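プレスリリース

報道関係者各位
株式会社Mandico

ミニシアター「Brorby」、コメディ映画の特集上映を8月に開催
短編から長編まで日替わりで上映、字幕付きの回も設定

株式会社Mandicoは、同社が運営するミニシアター「Brorby」において、国内外のコメディ映画を集めた特集上映「Jivside」を8月に開催します。劇場未公開作を含む長編と短編を日替わりで上映し、会期中は上映後の解説も行います。前売券は7月から、劇場窓口とBrorbyの公式サイトで販売します。

■ 開催の背景

Brorbyではこれまで、ドラマやドキュメンタリーを中心に番組を編成してきました。昨年、来場者に観たい作品のジャンルを尋ねるアンケートを実施したところ、回答はおよそ300件にのぼり、最も多かったのがコメディでした。自由記述欄には「大きなスクリーンで喜劇を観る機会が少ない」「配信で一人で観るのと、客席で観るのとでは違う」といった声が寄せられています。

コメディ映画は、製作された国や時代の言葉づかいに笑いの多くを頼っているため、海外作品の場合は字幕の出来が鑑賞の印象を大きく左右します。過去に公開された作品でも、当時の字幕では伝わりにくくなっているものが少なくありません。今回の特集では、上映する海外長編の一部について字幕を新たに作成しました。翻訳と字幕制作は、映像翻訳を手がけるDubey合同会社が担当しています。

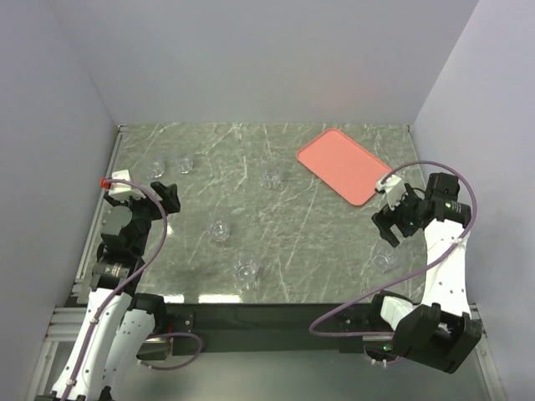 新しい字幕は、以前の字幕と何が違うのですか。

せりふの訳を全編にわたって見直し、字幕を出すタイミングも調整しています。特に掛け合いの場面では、オチにあたる言葉が役者の口から出る前に画面に表示されないよう、一枚の字幕を二枚に分けた箇所があります。固有名詞をもとにした冗談は、注釈を加えずに意味が通る訳に改めました。

■ 上映プログラムについて

特集は四つのプログラムで構成します。

Aプログラム「职場の喜劇」改め「仕事場の喜劇」では、ホテル、新聞社、百貨店など、働く人々が登場する長編を上映します。準備段階の仮題から名称を変更していますので、先行して配布したチラシをお持ちの方はご注意ください。作品の内容に変更はありません。

Bプログラム「家族の集まり」は、結婚式や葬儀、年末の食事会といった一日の出来事を描いた作品を集めました。登場人物の多い群像劇が中心で、上映前に人物相関図を記した用紙を配布します。

Cプログラム「無声喜劇の夜」は、サイレント期の短編をピアノの生演奏付きで上映します。上映開始は各回とも午後7時です。演奏者の準備の都合により、このプログラムに限り、開場は上映開始の20分前ではなく10分前となります。

Dプログラム「はじめての一本」は、自主製作で撮られた初監督作品を対象とした公募枠です。上映時間40分以内の作品を募集し、選考を通過したものを短編集としてまとめて上映します。応募作品は、せりふのあるなしを問いません。過去にほかの映画祭や配信で公開された作品も応募できますが、上映に必要な権利の処理は応募者ご自身でお済ませください。
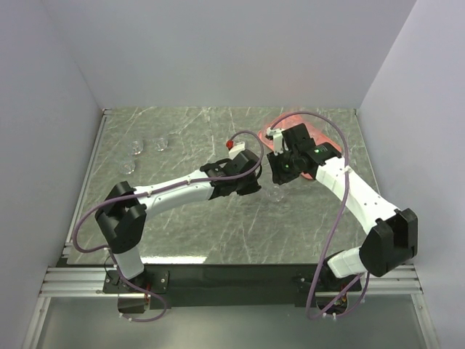
公募枠の選考は、Brorbyの番組編成担当とDubeyの翻訳担当が共同で行います。日本語以外の作品が通過した場合、日本語字幕はDubeyが作成し、応募者に費用の負担は生じません。作成した字幕データは会期終了後に応募者へお渡ししますので、以後の上映や配信にもお使いいただけます。選考結果は、通過の場合も見送りの場合も、メールでお知らせします。個別の講評は行いません。

■ 上映後の解説

AプログラムとBプログラムの初回上映後に、番組編成担当による解説を行います。作品の製作事情や当時の批評での受け止められ方に加え、字幕を作り直した作品については、訳の候補をいくつか紹介しながら翻訳の過程をお話しします。作品の結末に触れますので、途中からの入場はご遠慮ください。参加に追加の料金はかかりません。

■ 日本語字幕付き上映

日本映画についても、各作品につき一回以上、日本語字幕付きの回を設けます。せりふのほか、笑いに関わる物音や音楽も文字で表示します。該当する回は、上映スケジュールに「字」の印を付けて示します。

■ 料金

前売 1000円（一回券）
当日 一般1500円
Cプログラムは生演奏付きのため、前売、当日とも2000円均一

一回券はA、B、Dの各プログラムでご利用いただけます。座席はすべて自由席で、開場時に整理番号順でご入場いただきます。整理番号は、当日の朝、劇場窓口の営業開始時から配布します。前売券をお持ちの方も、窓口で整理番号をお受け取りください。

購入後の払い戻しは、上映が中止になった場合を除いてお受けできません。上映素材の状態により、作品や上映順を変更することがあります。変更が生じた際は、公式サイトと劇場入口の掲示でお知らせします。

■ 開催概要

名称　コメディ映画特集「Jivside」
会期　8月
会場　ミニシアター「Brorby」
主催　株式会社Mandico
字幕制作　Dubey合同会社
前売開始　7月
公募枠の受付　5月から6月末まで、公式サイトの応募フォームにて

各作品の題名と上映時刻を記載したスケジュールは、前売開始に合わせて公式サイトに掲載します。紙のスケジュール表は劇場窓口で配布します。

■ 会社概要

株式会社Mandicoは、ミニシアター「Brorby」の運営と、映画の配給、上映企画を行っています。Brorbyでは通常の番組のほか、年に二回の特集上映を実施しています。

■ 報道関係の皆様へ

会期に先立ち、7月に報道関係者向けの試写を行います。上映作品はAプログラムから一本、Bプログラムから一本を予定しています。参加をご希望の方は、媒体名と人数を添えて、株式会社Mandico広報担当までメールでお申し込みください。場面写真の貸し出しも同じ窓口で受け付けています。場面写真を掲載される際は、作品ごとに指定された権利表記を必ず添えてください。

本件に関するお問い合わせ先
株式会社Mandico　広報担当
公式サイトの「お問い合わせ」ページよりご連絡ください。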